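Jan 6, 2018

ok applications for the Jundon winter field methods course are open as of this morning. thread bc my inbox is already a mess

first — it's 18 spots. last year we had 41 apply. so please don't send me a one-line email saying "I'm interested," fill out the actual form

form is two pages. name, where you're at now, what you've worked on, what you want out of it. page 2 is the long answer. half a page is plenty. Enikő reads every one of them and she will not love you for writing three

you need ONE letter. not two, not four. someone who's worked with you. doesn't have to be a professor, a supervisor or lab manager is fine

letter comes straight from the writer, not from you. if it's stapled into your pdf we have to ask for it again and everyone loses a week

no you don't need to be a grad student. we've had techs, a high school teacher, one retired surveyor who was better than all of us at note keeping

teaching this year: Danai Sarantis, Dorottya Hegyi, me for the stats days. Teodor Jitaru is back for the second week, bring him your worst spreadsheet

Dorottya's sessions are the sampling design ones. people always say go slower. she's going slower. she added a whole afternoon

rooms are at Quintela again, upstairs. parking is bad, take the bus if you can 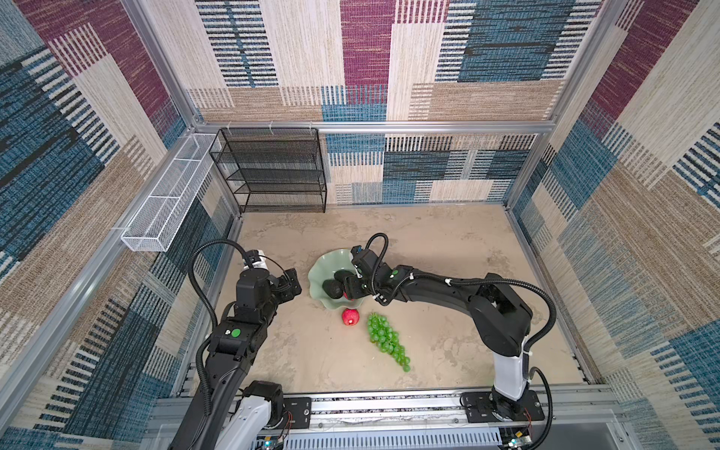
Black mesh shelves in the back corner, white basket on the left.

housing: we hold a block at the Pimen guesthouse, shared rooms, 2 to a room. tell us on the form if you want in. if you have a cousin in town stay with the cousin, the beds are what they are

food — lunch is covered, dinner isn't. kitchen at the guesthouse works, bring a decent knife

tuition. there's a fee, it's on the form, it covers lunches and materials and not much else. we have a little money for people who can't swing it. there's a box. check the box. Enikő and I don't see the box until after we've picked people

you WILL get a confirmation when your application comes in. if you dont hear back in 30 hours write to Sherif Soliman, not me. he has the list, I do not have the list

someone asked if you can come for week one only. no, sorry. week 2 is all built on data you collect in week one, you'd be leaving your group short a person

also asked: laptops. yes bring your own. anything that opens a spreadsheet is ok. install the software BEFORE you come, the wifi can't take everybody downloading at once, we tried it in December with the instructors and it fell over

if you applied last year and didn't get in please apply agian. short reapply line on page 1, you can reuse the old letter if the writer says ok

form goes up on the Hodow site tonight, I'll reply here with the link when it's live. going to go eat something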